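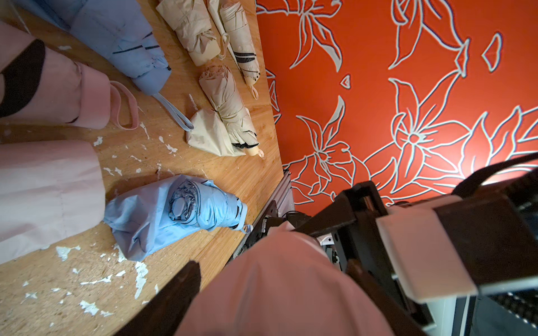
Folded umbrellas on a wooden tabletop, with lily and leaf motifs on the orange-red panel alongside.

Clillow lighting workshop moves into the old Hughes building

Good news for anyone who has been squinting over a dim kitchen bench: Skasuder, the little lampmaking outfit from Gedberg, has opened its first proper showroom on the ground floor of the old Hughes building in Clillow. The doors opened in February and it's already a lovely place to lose an hour.

Gwilym Morgan started the business in his garage, rewiring old standard lamps for neighbours and selling a few at the Gedberg market. He now has 12 designs of his own, from a squat bedside lamp with a linen shade to a tall reading light that bends right over the arm of a couch. All of them are hanging, standing or clipped up in the new space, and every one of them is switched on (bring your sunnies!).

"People buy a lamp in a bright shop, take it home and find it's the wrong colour of light altogether," Morgan said. "I wanted a room where you can pull the curtains and see what you're getting."

So there's a dark room out the back, painted a plain grey, where visitors can try a lamp with four different bulbs before they choose. It's a simple idea and a really good one. I went in wanting something crisp and white for my desk and came out completely won over by a warm, low glow I would never have picked off a shelf.

The workshop is on the same floor, behind a half wall, and you can watch shades being stretched and stitched while you browse. Morgan and his two offcuts bins have some 400 pieces of leftover fabric between them, and customers are welcome to dig through and have a shade made up in whatever they find. Those orders take about three weeks at the moment.

Repairs are still a big part of the trade. Flickering switches, frayed flex and wobbly bases can be dropped in any weekday morning, and most small jobs are ready by 5 pm the next day.

Evening classes in shade making will start once the benches are finished. Places will be limited, and there's a sheet by the front counter for names. Mine is already on it.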